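Teaching robots by hand at Matlala
Tuesday, March 28, 2023

I spent most of yesterday arvo out at Matlala, the old carpet showroom in Jomville that's been turned into a place where people show robots how to do chores. I'd been meaning to get out there for ages, and I'm so glad I finally did (even if the parking is a shocker).

So here's the news part. Sarna, the outfit that runs the place, has just hit 1,065 recorded demonstrations, and from July it will open the floor to locals who want to have a go. They're after 60 people for the first intake. No engineering background needed, just two working hands and a bit of patience. Shifts run for two hours with a proper tea break in the middle, which I was pleased to hear.

If you're picturing somebody in a headset steering a robot from another room, they do have a setup like that, and I had a quick turn on it. It's a pair of handles linked to two arms on the other side of a curtain. I was hopeless! There's a tiny delay, and I kept squeezing before I'd got to where I wanted to be. The people who are good at it move like they're underwater.

Most of the work now gets done the other way, though. You hold a gripper in each hand and just do the job yourself, at a table, and the recording goes off to be used for training later. No robot in the room at all. It feels much closer to normal life, like picking things up with a very fancy pair of barbecue tongs. You do lose your sense of touch, so you find yourself watching the tips of the jaws the whole time and forgetting to breathe.

The split so far is 570 demonstrations with boxes and lids, 121 done over the remote link, and the rest a mixed bag of tidying up, folding and shifting bottles from one spot to another. The box jobs are the ones everyone talks about. A latch is a fiddly little thing when you haven't got fingers, and a handle on the lid gives you something to grab but also something to bump into. I watched one fellow go at it for ages and then change his whole approach, left hand steadying and right hand doing the fine work, and he reckoned that messy first go was worth keeping too.

I asked about that, because I'd assumed they'd chuck the bad ones. They keep a fair few. If the robot only ever sees a perfect run, it has no idea what to do when something slips, so a fumble followed by a decent recovery is pretty handy. A fumble where you swear and put the gripper down gets binned. 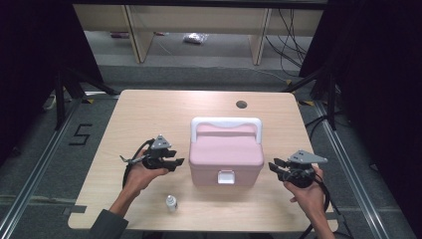 The tables each have their own patch of carpet, and you stick to one for your whole shift so you get used to how high it is and how far you have to reach. I liked that. By my third try I'd stopped thinking about my elbows, and by my sixth I was getting a bit cocky – then I knocked a bottle flying and had to start over. My forearms are sore this morning, I'll tell you that much for free.

The gripper gear comes from Grorkerus, and Sarna says a lighter version is on the way before the new intake starts. I hope so, as the weight was the one real grumble I heard from the regulars. Cables were the other. You learn to give them a little flick out of the way before you begin, and after a while everyone does it without noticing.

What happens to all these recordings next? The plan is to train a pair of arms on the box jobs first and try them out on site, with a public viewing once there's something worth looking at. I couldn't get a date out of anyone, and fair enough, really.

If you fancy signing up, there's a form at the front counter and another one on the Sarna website. Wear sleeves you can push up, and go easy on the coffee beforehand. I've already put my name down for a Thursday.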